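**Progress report to the Hudley Fund – dialogue monitoring, second period**

18th December

The project tracks public statements on cross-border dialogue made by elected members in Trilstead and Vuvus. Since August we have logged 2,098 statements, each coded by speaker, chamber and position. Coding is complete for Trilstead. For Vuvus, transcripts from 9 sittings are still outstanding, and the clerk's office has given no release date.
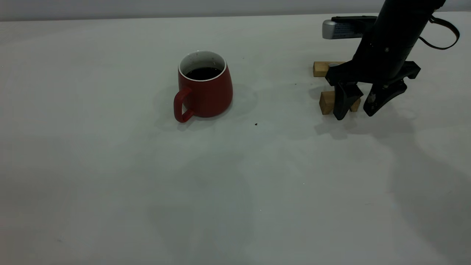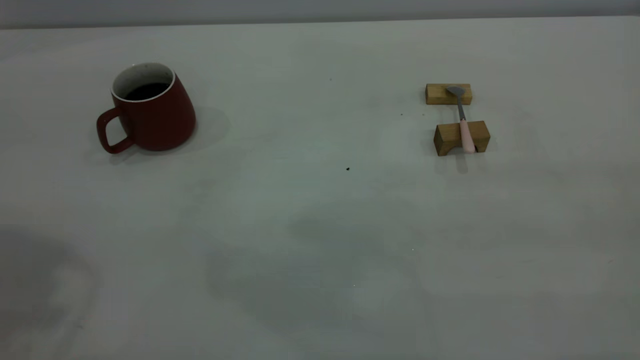

Agreement between coders remains the main technical risk. The category "conditional support for talks" was applied unevenly, so Jörg Hellwig redrafted the guidance and 20 disputed entries were coded again. Coders now work through one short text at a sitting, no longer than it takes to finish a mug of coffee like the red one on the white table, and then swap. Disputes on the Trilstead material have fallen since the change.

Spending is within budget. The Ayele translation contract was signed late – two invoices will therefore fall in the next period. We ask the Fund to approve moving that sum forward. The coded Trilstead file can be supplied on request.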